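2022-12-05 積み木の会・冬の集まり 発表用メモ(持ち時間40分、質疑こみ)

# 山から始める積み木の話

## 0. しゃべる前に

- 水を置く場所を確認。去年は演台が傾いていて落とした。
- 布袋に入れたブロックを演台の下に。音を聞かせるのは「2. 音の話」のところ。先に出さない!
- 早口になるので、見出しごとに一回息を吸う。
- Clukulusの箱のふたは固い。始まる前にゆるめておく。

## 1. あいさつ(2分)

こんにちは。今日は、ブロックの「山」の話をしに来ました。作品の話はほとんどしません。お城も橋も出てきません。箱をひっくり返したあと、何かができあがるまでの、あのごちゃっとした時間の話だけで最後まで行くつもりです。

わたしは積み木とブロックの貸し出しをしているLuturaという小さな集まりで、出したり、洗ったり、数えたり、しまったりする係をしています。係といっても好きでやっているので、しゃべり出すと長いです。長かったら時計を指さしてください。

(ここで一度、会場に聞く)ブロックを箱から出すとき、ひとつずつ取り出す方はいますか。では、ざあっと空ける方は? はい、たぶんこっちが多いですよね。わたしも断然こっちです。

> メモ:手が挙がらなくても待つ。前回は待てずに自分で答えてしまった。

## 2. 音の話(4分)

(布袋を出して、机の上に空ける)

この音! この音が聞きたくて係をやっているところがあります。硬いブロックは高く散らばる音で、発泡素材の大きいブロックは、ぽす、と低い音しかしません。目をつぶっていても、どちらの箱を空けたかすぐわかります。

音がちがうと、出し方もちがってきます。硬いほうは高いところから空けると飛び跳ねて遠くまで行くので、箱の口を台に近づけて、ゆっくり傾けます。発泡のほうは多少乱暴でもいい。転がるのは円柱だけで、四角いのは落ちたところにいてくれます。

空けたあと、手でならしたくなる気持ちはわかります。わかりますが、一度だけ我慢して、そのまま眺めてみてください。十秒でいいです。山には山の形があって、ならした瞬間に消えてしまいます。

(会場に十秒眺めてもらう。こちらも黙る。ほんとうに黙る)

## 3. 山の読み方(10分)

では山の読み方に入ります。ここが今日いちばん話したいところです。

わたしは山を見るとき、色から入ります。形から入る人もいて、それはそれでとても面白いのですが、色のほうが遠くからでも見えるので、後ろの席の方にも説明しやすい。 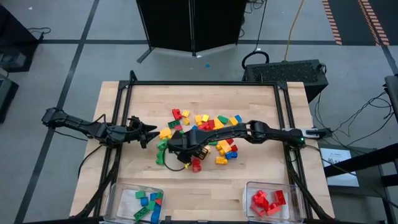 色から入る読み方のいいところは、最初のひとことがすぐ出ることです。どこに何色がかたまっているか、それだけ言えばいい。ここでは赤がひとかたまりになっていて、そのわきから青がちょっとだけのぞいています。濃い緑のポッチ付きのブロックは、小さな赤にくっついたまま転がっています。わたしはこういう、たまたま隣り合った二つを見つけると、もううれしくて仕方がないんです。緑と赤のこの組み合わせから何か始められないかな、と考えはじめると、山全体のことはいったん忘れてしまいます。

色の次は、向きを見ます。寝ているもの、立っているもの、寄りかかっているもの。立っているブロックがあると、そこだけ背が高くなって、小さな塔みたいに見えます。寄りかかっているブロックは、支えているほうを抜くと動きますから、先に上を取るか下を取るかで、その後の山の形が変わります。

三番目に、隠れているものを想像します。ここはぜひ隣の方とやってみてほしいです。端っこだけ見えている黄色が、細長いのか四角いのか。ちらっと見えている緑は、ひとつなのか、二つ重なっているのか。答え合わせは手で取ってみるだけなので、誰でもすぐできます。外れたときのほうが盛り上がります!

うちではこの当てっこをHuntと呼んでいます。決まりはゆるくて、

1. 山に触る前に、見えている端っこをひとつ選ぶ
2. 形を口で言う(「三角」「長いの」くらいでいい)
3. 取り出す
4. 当たっても外れても、取ったブロックは自分の前に置く
5. 五つたまったら、その五つだけで何か作る

これだけです。五つで作るというのがとてもよくて、たくさんあると手が止まる人も、五つだとすぐ組みはじめます。赤、赤、黄色、青、緑、みたいな取れ方をすると、もうそれだけで顔に見えてきたりします。

> メモ:時間があれば、前の列の方に一回だけやってもらう。布袋の中身で足りる。なければ飛ばして4へ。

よくいただく質問で、「山が大きすぎて読めない」というのがあります。大きすぎるときは、両手で囲える範囲だけを読んでください。外側は見なかったことにする。腕で囲うと、ちょうどお風呂の桶くらいの広さになって、このくらいだと色も向きも追えます。

それから、台の色のこと。明るい木目の天板はほんとうにおすすめです。赤も青も濃い緑も沈まないし、黄色も意外と見えます。以前、黄色いテーブルクロスの上でやったことがあって、黄色のブロックだけ最後まで誰にも拾ってもらえませんでした。あれはわたしの失敗です。

## 4. 床に並べる(9分)

台の話から、床の話に移ります。ここで少し歩きながらしゃべる。コードに注意。

床のいいところは、広いことと、落ちないことです。台の上だと、円柱が転がるたびに話が途切れますよね。床なら転がっていった先から続きを始められます。

大きい発泡のブロックは、わたしは断然、床派です。台に載せると背が高くなりすぎて、向こう側の人の顔が見えなくなる。床に置いて、こちらも座って、同じ高さで見るのが気持ちいいです。板張りの床だと滑らせることもできて、積むのに飽きたら押して並べる遊びに自然に変わっていきます。

並べるときは、きっちり一列にしようとしないのがコツです。ゆるく横に流していく。円柱の隣に四角、その隣に三角、というふうに形を替えていくと、目が左から右へ勝手に進みます。わたしはこれを「読める列」と呼んでいて、声に出して読むこともあります。まる、しかく、しかく、さんかく、まる。ほら、もう歌です! 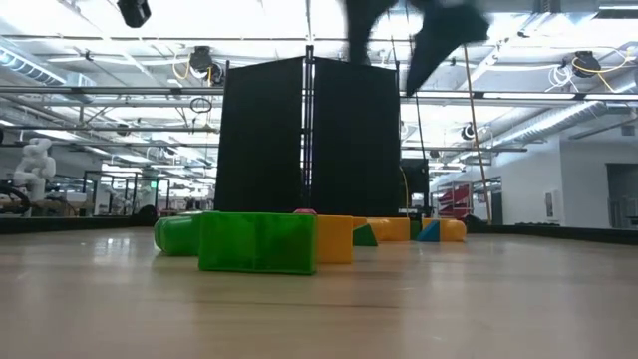

歌にすると、抜けたときにすぐ気がつきます。まる、しかく、あれ、ひとつ足りない、と口が先に止まるんです。これを使って、目をつぶっている間にひとつ隠す遊びもできます。隠すほうが夢中になってしまって、いつまでも目を開けさせてもらえないことがありますが、それも楽しいところです。

三角は、列の中でいちばんいい仕事をします。斜めの面があるだけで、矢印みたいに「次はこっち」と言ってくれる。右に向ければ右へ、左に向ければ左へ。四角ばかりの列に三角をひとつ入れてみてください。急に動きが出ます。わたしはこの瞬間が見たくて、三角だけ別の袋に取っておいて、あとから渡すことがあります。

円柱は寝かせるか立てるかで、まるで別の部品になります。立てれば柱で、寝かせれば丸太です。寝かせた円柱の上に板を渡そうとして、ころん、とやるのは誰もが通る道なので、止めないで見ていてください。二回目か三回目に、隣に四角を置いて止めることを思いつきます。思いついた人の顔がもう、ほんとうにいいんです。

> メモ:ここで必ず長くなる。円柱の話は二分まで。

床に敷くものについて。うちでは敷かないことが増えました。布を敷くとしわのところで四角が傾きます。敷くなら縁の固いマット。Netbergの集会室を借りたときは備えつけのマットが少し沈むタイプで、三段目から先が全部傾いて、これはこれで大笑いでした。傾いた塔を作る会だと思えばいいんです。

## 5. 数の話(5分)

係なので、数の話もさせてください。ここはわたしが好きなだけなので、退屈な方はお菓子をどうぞ。

11月に、貸し出し用の硬いブロックを全部数え直しました。1,807個。台帳では3,000個あることになっていました。

(少し待つ)

いや、減ったなあ、と思いますよね。わたしも数え終わったときは床に寝転びました。ただ、台帳をさかのぼると、もともとの3,000という数字が、箱に書いてあった数をそのまま足しただけで、数えたものではなかったんです。ですから、1,807がうちの最初のほんとうの数です。めでたい!

箱は59箱あります。全部同じ大きさならいいのですが、もらいものの菓子箱やら衣装ケースやらで、ふたの合わないものもあります。この機会に、箱の横に中身の色を丸いシールで貼りました。文字より先に色が目に入るので、しまうときの迷いが減りました。

Clukulusは、うちでいちばん古いセットの呼び名です。ほかのセットとポッチの間隔がわずかにちがって、はまりそうではまらない。これだけは混ぜないでください。混ざると、見分けるのに半日かかります。はい、やりました。半日かかりました。

## 6. しまい方(6分)

最後はしまう話です。片づけというと声が沈む方が多いんですけど、わたしは山を読むのと同じくらい好きです。

うちのやり方:

- 大きいものから先に箱へ。小さいものは、大きいもののすき間に勝手に入っていきます。
- くっついているものは、くっついたまま入れない。次に使う人が爪を立てて外すことになります。
- 色分けは、するならひとり一色。「わたしは青」と決めると、青しか見えなくなって速いです。
- 三角は最後。すき間に差しこむと、ふたがぴたっと閉まります。
- ふたが閉まらないときは、上から押さない。一度出して入れ直す。

「ひとり一色」は、ぜひ今夜にでもやってみてください。黄色と、だいだいがかった黄色の境目でかならずもめます。こっちは黄色だ、いやだいだいだ、と言い合いになるんですが、両方を並べて見せると、みんな急に真剣な目になります。色の見え方って人によってちがうんだなと、毎回新鮮におどろきます。うちでは、もめたブロックは「どっちでも箱」という小さい箱に入れることにしました。この箱がいちばん人気です。

洗うのは、硬いほうはぬるま湯に台所用の洗剤を少し。ポッチの裏側に水が残るので、ざるにあけて、ときどきゆすって、一晩置きます。発泡のほうは浸けません。固くしぼった布でふいて、日陰に並べます。重ねて干すと、重なったところがいつまでも乾かないので、少しずつ離してください。

> メモ:洗剤の銘柄を聞かれたら「家にあるもので」と答える。

## 7. 質疑のための控え(残り4分)

**何歳からできますか** → 小さいブロックは口に入れない年ごろになってから。床の大きいものは、そばに大人がいればもっと早くから。年齢で切るより、その子の様子を見てもらう。

**大人だけでやっても楽しいですか** → 楽しいです!(ここは即答)むしろ大人のほうが隠れているブロックの形を当てられなくて悔しがる。

**作品は写真に残しますか** → 残す日もあるし、残さない日もある。山のほうを残したいとわたしはいつも思っている。

**借りるには** → Luturaの受付で用紙をもらってもらう。Clukulusは単独で貸し出し。ほかの箱と一緒には出せない。

**音が響く部屋では** → 箱の口を台に近づけて空ける。それでも気になるなら発泡のセットを床で。

時間が余ったら、布袋のブロックを前の台にもう一回空けて、みなさんに寄ってきてもらう。帰りがけにひとり五つずつ取って、何か作って置いていってもらう。終わったら布袋の数を確認、台車は裏口から。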